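Keeping the hall in use: a conversation with Ashley Marsden

Staff and residents' news, November

The Bastos Centre has served the eastern side of the town for longer than most of its present users have lived there. It contains a main hall, two smaller meeting rooms, a kitchen and a covered yard. Over the past year the building has changed the way it takes bookings, sets out its rooms and looks after its furniture. Ashley Marsden, Head of Premises, spoke to Evie Ellwood about the changes and what users of the centre may expect from them.

Ms Marsden joined the centre from a further education college, where she was responsible for examination halls. She describes the two jobs as closely related. "At the college, a room had to be ready at nine in the morning, with every desk in its place," she said. "The same is true of a parent and toddler group at half past nine. If the room is still laid out for last night's meeting, the first twenty minutes are lost to moving things, and the people moving them are holding babies."

Her first task was to examine the bookings register. The centre received 3577 bookings in the last full year of records, and Ms Marsden read through all of them over the course of a month. She found that a large share of complaints concerned the time between one booking and the next. Groups arrived to find others still packing away. Under the former system, a session ending at eight could be followed by another starting at eight.

"It looked efficient on paper," she said. "We were selling every minute of the evening. What we were really doing was asking the two groups to share the doorway."

The centre now leaves a gap between all bookings in the main hall. Hire charges have not been raised to cover it. Ms Marsden acknowledged that the decision was debated at some length, and that certain long-standing groups had to accept a later start. The dance class moved by half an hour. The choir was offered the same arrangement and chose instead to move to the larger of the two meeting rooms, where it has remained.

Asked whether any group had left the centre as a result, Ms Marsden said that one had done so, and that she regretted it. "They had met at the same hour for many years and their bus no longer suited. We wrote to them, we offered them a different evening, and they found a place nearer home. I would still like to have them back."

The second part of the work concerned furniture. The main hall is licensed for seated events of up to 100 people, and until last year the chairs used for them were of several ages and patterns, bought at different times and stored wherever there was space. Some would stack with one another and some would not. Ms Marsden said that she had not expected chairs to take up so much of her first winter.

"A chair is looked at from above for its whole life," she said. "People see the seat and the back. The wear is very often underneath, where the leg meets the seat, and you will not find it by walking along a row. You have to turn the chair over."

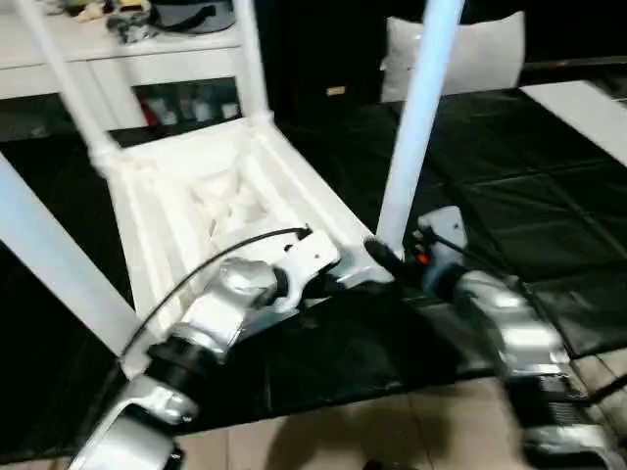 Every chair is now checked twice a year, before the autumn term and again after Easter. Those with cracks are withdrawn at once. Those with lesser faults, such as a missing foot or a rough edge, are set aside and dealt with together. Ms Marsden keeps a written list, arranged by room, and any hirer may ask to see it at the office.

She was careful to say that the centre does not replace furniture for the sake of appearance. "Marks are not faults. We hold art classes, we hold birthday teas, and I would be worried by a hall where nothing was marked. What I will not have is a chair that rocks under somebody of eighty."

The rules on stacking have also been made plainer. Stacks are to be kept low enough for a person of ordinary height to lift the top chair without stretching, and are to stand clear of the fire doors at all times. A notice to this effect has been placed in each room. Hirers who cannot move furniture themselves are asked to say so when they book, and staff will set out the room for them without charge.

Ms Ellwood asked about the covered yard, which has been closed to the public since the spring. Ms Marsden confirmed that the roof has been repaired and that the drains remain to be done. She declined to give a date for reopening. "I gave a date last time and I was wrong. When the drains are finished we shall put it in the newsletter."

She was more willing to discuss heating. The main hall now warms up before the first booking of the day, and the controls have been moved to the office. Hirers may ask for the temperature to be changed but can no longer change it themselves. Ms Marsden said that this had been the least popular of her decisions and that she understood why. The walking football group finds the hall too warm and the bridge club finds it too cold, and both have written to her in the same week.

On the subject of bookings, users are reminded that requests for the spring term open at the end of the present month. Regular groups will be given their existing times unless they ask for a change. New groups should contact the office by telephone or in person, stating the number expected, the layout required and whether the kitchen is needed. The kitchen may not be added on the day.

Ms Marsden may be found at the office on weekday mornings, and would be glad to hear from any group with views on the new arrangements.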